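Search the forum... Go
Home Topics Unanswered Tags Log in

Adhesive key hooks keep coming off a painted wall
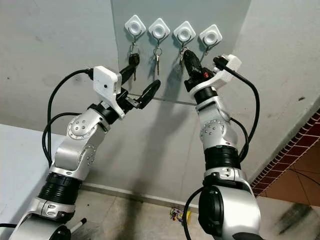

Square white key hooks on a grey wall panel, keys on the first three.

Posted by hallway_mess in Home and Repairs

I want a row of stick-on key hooks inside the front door. I rent in Hestham and the lease says no new holes, so screws are out unless I ask first. The first set I bought was a Sturamer pack from the discount store. One fell off overnight and the others went within the week. The wall is painted drywall, flat finish I think, and the paint is from before I moved in. The heaviest thing on there would be my work keys, 230 grams on the kitchen scale with the fob and the gate key.

I wiped the wall with a damp paper towel first and pushed each hook on with my thumb. Is there a brand that holds better, or is it the wall? I would also like to know how to get the leftover foam off without taking paint with it. There are 3 patches of it now.

14 votes removed by poster's settings

oldputty

It's mostly the wall. Flat paint is a bad surface for foam tape. It is slightly chalky, and the tape grips the chalk. A damp towel doesn't do much and can leave the surface wet when the hook goes on.

What I do:

Wipe the spot with rubbing alcohol on a clean cloth and let it dry completely. Test it low down behind the door first, as some cheap paint will rub off. Stick the backing strip on without anything hanging from it and press hard for a slow count of 30. Then leave it alone overnight. Most packs say an hour. I have had better luck with longer.

Check the weight on the package too. The number is usually for a steady load. Keys get yanked off and tossed back on, which is a lot rougher than a coat sitting there. I would look for a hook rated for at least double what your keys weigh.

For the leftover foam, warm it with a hair dryer on low and roll it off with your thumb, starting at one edge. Dental floss behind it works if it is thick. Don't use a metal scraper. If a bit of paint comes up anyway, a dab of spackle and touch-up paint will cover it, but ask the landlord for the color name before you guess.

Koo

had the same thing. gave up on the wall and stuck mine to the side of the shoe cabinet, still there. smooth surface is the whole trick

flathead_11

Ask the landlord. Two small screws in a strip of painted board and all your hooks go on the board. Mine in Flulleck said yes by text in 10 minutes and only wanted the holes filled when I left. You can paint the board in semi-gloss and the stick-on kind will hold to that fine, so you can still use hooks you already bought if you get new tape for them. The old tape is no good once it has come off.

hallway_mess

Thanks. I texted the landlord and will try the alcohol on a test spot while I wait. The hair dryer got two of the patches off clean. The last one took some paint with it, a spot the size of a dime.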